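Viten round ceiling light, surface and recessed versions
April 2019

Tested in a two-level work space with a white ceiling. 14 units, one circuit.

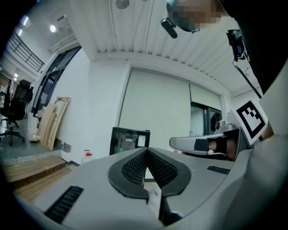
Clamodov

Light is even at desk height with the roller blinds down. Color matches well from unit to unit, except for two that run slightly warm. No flicker or hum after 274 hours. The spring clips are stiff and the 200 mm lead is too short for a deep ceiling void; budget for extensions.

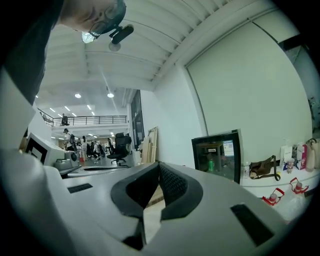

Round lights recessed in the beamed ceiling, upper level with black railing.

Dimming is smooth down to the lowest step, then cuts out. 4/5.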